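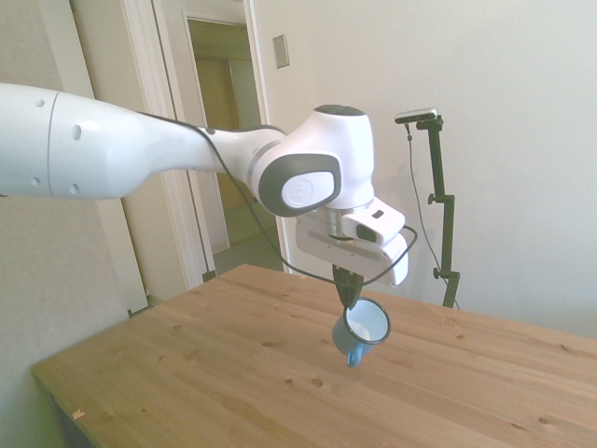 Issue 40 | Page 8

I own nine mugs and drink from one. It's a blue enamel thing from the Florneo op shop, bought in April, and it makes dreadful supermarket tea taste like a holiday – don't ask me how! My sister reckons it's the thin rim. I reckon it's habit (and a bit of sulking whenever someone else grabs it first). The other eight are for visitors, who always go looking for mine.

846 shares

Related
Camping stoves worth lugging
Scones at the Tarent bakery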